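Zalladix two-arm handover set — README

Student robotics club, Rerstead. Last edited December 2021. Written quick before the break, will tidy up later.

What it is
Simulated runs, two arms at one table. One picks up a thing, passes it to the other past a board stood in the middle. Our entry for the Faro round in April. All rendered, no real arm was used for any of it.

What's in it
2,617 runs total
1,348 marked good, the rest are drops, misses or timeouts
Over 80 runs have no label at all, treat as bad for now

Objects
bottle (white, black cap)
small orange box
tape roll (blue rims)
Positions get shuffled each run. The board doesn't move. Side table stuff is background only, don't try to grasp it.

Folders
runs/ — one folder per run, joint angles plus gripper state
views/ — stills from the front camera
labels.csv — run number, object, result
old/ — ignore, first go with the wrong arm spacing

How to load
Unzip, run check_files first, then load_runs. Needs the Kohlhase loader, the club copy not the new one. New one swaps left and right and you wont notice till training goes wrong.

Known problems
Left and right are as seen from the front camera. Not from the arms' side. We argued over this, its settled.
Bottle sometimes tips in the first 100 steps, friction set too low. Fixed for later runs, old ones left in.
Box label texture is low res.
Board hides a good part of both arms from the front, so don't rely on stills alone for pose.

To do
second camera from above
retime the slow runs
proper licence text, for now ask before sharing outside the club

Start layout, front view:
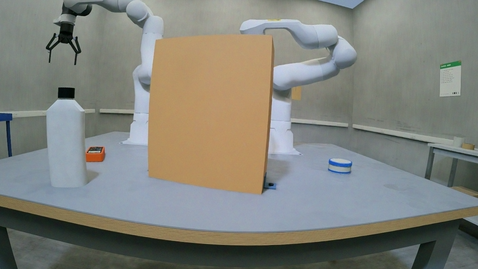 Tried the loader last night and the good runs came in fine, but labels.csv has the box down as "carton" in places and my filter skipped them. Could someone make it one name all through before we train again?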